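How I Sort a Junk Drawer's Worth of Small Parts (Without Losing My Mind)

I have a confession. For years every loose washer, knob, spacer and mystery plug in my house went into one coffee can. If I needed something I dumped the whole can on the bench, poked through it, swore a little, and scooped it all back in. Then I bought a second can. You can see where this was going!

What finally fixed it was working on a board. I mean a plain, flat, light-colored board, laid on a dark table. I picked up the habit from my neighbor Lorne Lemieux, who repairs old radios and never seems to be crawling around under his bench with a flashlight the way I am.

So, step one: clear the table. All of it. Move the coffee, move the mail. A dark surface is great if you have one (an old tablecloth works too), since anything that hops off the board is easier to spot if it's light, and the dark bits show up on the board itself.

Step two: put the board in the middle, close enough that both hands reach every corner without leaning. Mine is a cut-down shelf I painted white, and it took 2 coats. Let it dry overnight, please. I got impatient and had a wing nut stuck to it until Monday.

Step three: pour out a handful. One handful! I know you want to tip the whole can. I did that the first time and ended up with the same mess, just flatter.
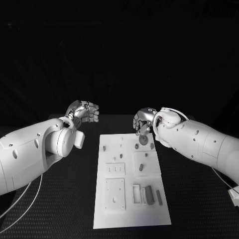

Now spread the handful out with your fingers until every piece is lying by itself. Don't sort yet, just spread. Once things stop overlapping you'll start noticing which ones belong together, and that makes the next part go a lot faster.

Step four: pull out the easy families first. Anything round and flat goes to one corner, anything with a thread goes to another, and the weird stuff stays in the middle. I use both hands for this, one holding a little pile in place and the other bringing pieces over. It feels slow for a few minutes and then you get a rhythm going.

Step five: deal with the weird stuff. My rule is that if I can't say what it goes to, it gets one more chance in a jar marked "Beddoe" (that's the brand of the dead lamp half of it came from, long story). If the jar's still untouched by July, out it goes.

Step six: slide each family off the edge of the board into its own container. I ended up with 19 of them, mostly baby food jars plus a few tins. Label the side and the lid, or you'll swap lids like I did and have to redo it.

Then do the next handful. I stopped after an hour most nights and just left the board where it was with a dish towel over it. My second can is still waiting, by the way. I'm thinking this weekend.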